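Grornley Home Goods
Home > Storage > Baskets > Small Baskets

Prindosari Perforated Storage Basket, White

Sold singly or as a pack of 2
Usually ships within 48 hours
In stock

The Prindosari is a small white plastic basket with holes in the sides and a handle slot at each end. We have sold it longer than almost anything else in the storage section, and in that time we have tried several ways to make it sound exciting. We have given up. It holds things. You pick it up and the things come with it.

Most people who order one say it's for the bathroom, and then write to us later to say it ended up in a bedroom, under a bed or on top of one, full of toys. We have stopped arguing with this and now list it under Kids' Rooms as well.
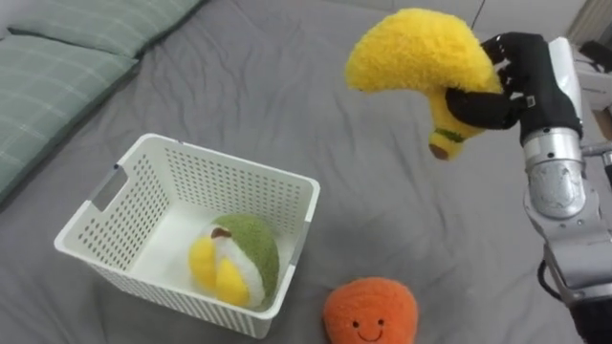 Prindosari basket in white, on a gray sheet with plush fruit. Fruit sold separately, including the peeled banana.

What it's good at

Soft toys, mostly. A plush banana is a difficult shape to put away. It won't stack, it won't lie flat next to another plush banana, and it leans on whatever you put beside it. A basket with straight walls and an open top lets it do all of that without ending up on the floor. The same goes for socks, small towels, doll clothes, hair things, and the remote controls of a household that owns more remote controls than screens.

The holes let air through, which is handy for swimwear and for anything a toddler has been chewing. They also let you see from across the room that the basket has something in it. You may not be able to tell what. For that there are labels, and a label tied through one of the holes with string stays put better than tape does on the wall.

The top rim is smooth and solid all the way around. We mention it because our previous basket had a rim with a seam in it, and we heard about that seam by phone, by email, and once on a postcard.

What it's less good at

Sand. Rice. Beads. Marbles small enough to go through a hole, and marbles just big enough to get stuck in one. Do not buy this basket for craft supplies unless the craft supplies are already in a jar. Very small building bricks fall somewhere in between, and we leave them to your judgment and your bare feet.

It's also a poor laundry basket. People try. It will take a few days of baby clothes, or one adult sweater with its arms folded in.

There is no lid. A lid has been promised by the maker every July for as long as we can remember, and we've quit putting it in the newsletter.

The bedtime tidy

The basket weighs 390 grams empty, so a small child can drag it onto a bed, fill it, and drag it off again. Whether the child will is outside our control. Several customers have told us they get further by putting the basket up on the mattress, in the middle of the mess, and having everything go in from there. Toys on a bed are at a good height for this. Toys on the floor involve bending, and bending is where the negotiations start.
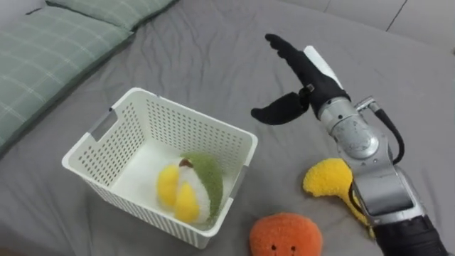

Handle slots at the ends, plain white floor inside. The plush toy in the corner is a durian, opened.

We recommend putting the big round things in first and the long ones afterward, so that a banana can hook over the top of something instead of lying under it. An opened durian goes in whichever way it wants to. If you have never owned a plush durian, the main thing to know is that somebody will always ask what it is, and that the conversation takes a while.

Fill it to the rim and no higher if you mean to carry it. Above the rim, you are relying on friction. Friction between plush toys is better than you'd think, up to the moment you reach the stairs.

Details

Color: white
Weight: 390 grams, empty
Handles: one cut-out slot at each end
Lid: none (see above)
Sides: perforated
Floor: plain, with nothing on it to pick crumbs out of
Carton quantity for trade orders: 48

Cleaning

Warm water, dish soap, and a soft brush for the holes. A bottle brush works. Shake it over the tub afterward or you'll carry a fair amount of water down the hall. No dishwasher. We know the bottom rack looks the right size, and a number of you have sent pictures of the result. Those baskets still hold things, at an angle.

Marker comes off the rim with rubbing alcohol if you catch it early. Stickers come off with patience and leave a square of slightly different white for a few weeks.

Goes with

The Nassar fitted sheet in light gray. It's soft, it hides pencil, and it shows cookie crumbs from the doorway. Like every fitted sheet ever sold, it's smooth near the middle and has its own ideas near the foot of the bed. Available in the usual sizes.

The Oletex under-bed tray, for households where one basket has turned into four. It slides. The baskets ride on it side by side, and pulling the tray out makes a noise that tells the whole house you're looking for something.

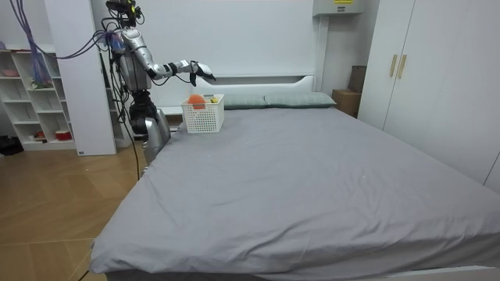 If you keep the basket on the bed during the day, the pillow end is the best place for it. It has something to sit against, it's out of the way of anyone flopping down at the foot, and it's easy to reach from either side of a single bed. On a wide bed, pick a side and stick to it. At night, put it on the floor on the side you don't get out of. One customer wrote in with the opposite advice and then wrote again on a Wednesday to take it back.

Questions we get

Does it nest? Yes, when empty. Two go together easily and come apart with a short tug.

Is it for storing fruit? Real fruit, you mean. The makers say it's for household goods and leave it there. Line it with a cloth if you're going to try it, and look at the bottom of the pile now and then.

Do the handle slots have sharp edges? Run a thumb around ours before you buy, if you're near the store. Returns on this basket are rare, and we'd like to keep it that way.

Will there be other colors? There was a beige. We still have nearly 200 of them in the back if anyone would care to make an offer.

Returns accepted unused, in the original sleeve, with any toys removed.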